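November, late afternoon

Glue notes again, I'm afraid, but I did promise everyone I'd write them up before the pot was washed out. The Jorska hide glue was soaked overnight and warmed gently this morning, and it came up lovely and clear (far nicer than the last bag!). I glued 6 test joints in beech and 4 in pine, all clamped by lunchtime, and I've left them on the shelf by the window with their labels tucked underneath. 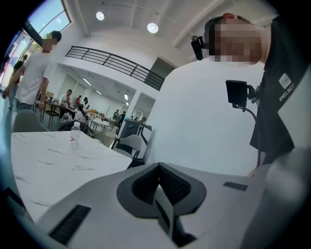 Leaning in close, head camera on.

The Haltik batch is another story. It went stringy after 5 minutes off the heat and I had to scrape most of it back into the tin, muttering. I wonder whether the damp has got into the sack, so I've moved it up off the floor and folded the top over properly. If anybody has the old Feser leaflet with the mixing table, do please leave it on my bench, as mine has a tea stain right across the column I need.

Joints to come out of the clamps tomorrow morning. Still to order: brushes, and 800 grams more of the Jorska.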